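Vusdale campaign fund inquiry widened

8/4/21

The Vusdale Electoral Standards Office has widened its inquiry into who paid for research on rival candidates before the February council election. Investigators will now examine 1,007 invoices issued by Pralterel, a consultancy retained by the MacBrayne campaign.
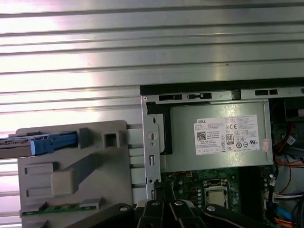

Shona MacKinnon told the Office in writing that the payments should have been declared when they were made – and that voters were entitled to know of them before polling day. The campaign maintains that its returns were complete.

A second firm, Trokis, has been asked to supply its correspondence with both parties within 20 days.

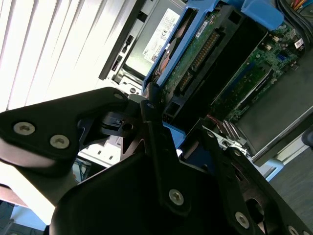

Filed under: Elections and Standards

The Office may issue a reprimand, impose a fine or refer the matter to the police. It will publish its findings in full once the inquiry has closed.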